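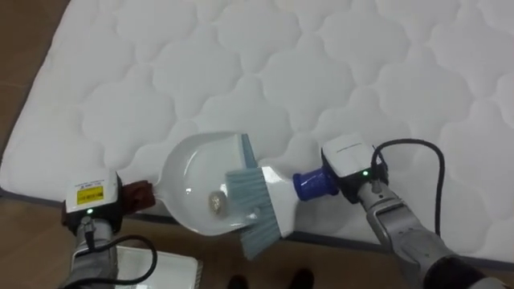
O programa de alojamento temporário de Vurnunier fechou fevereiro com 1.101 noites ocupadas, contra as 1.714 previstas na candidatura. A diferença explica-se quase toda pelo telhado do edifício Toprak, que decidiu abrir-se à chuva na semana em que íamos abri-lo ao público. Nos quartos já prontos, a instalação seguiu o modelo aprovado - colchão branco acolchoado, soalho de madeira clara, paredes ainda à procura de cor. As camas, encomendadas à Skurnier, continuam "em trânsito", estado em que parecem sentir-se bem.

Na frente administrativa, o regulamento interno vai na versão 3. A anterior proibia os hóspedes de receber correio, por lapso de quem copiou o documento de um parque de campismo.

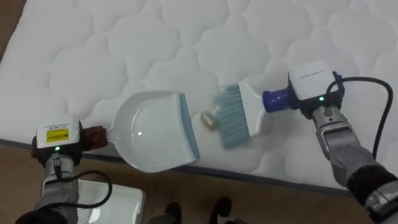

Pormenor do acolchoado e do debrum azul-acinzentado.

Quanto a despesas, a rubrica de lavandaria foi ultrapassada em 200 euros e a de formação está intacta, pois o formador adiou duas vezes. Pedimos à Fundação Fallel autorização para transferir verba de uma para a outra. O pedido seguiu a 4 de março de 2020, no formulário antigo, e depois no novo, que é igual mas tem mais uma página.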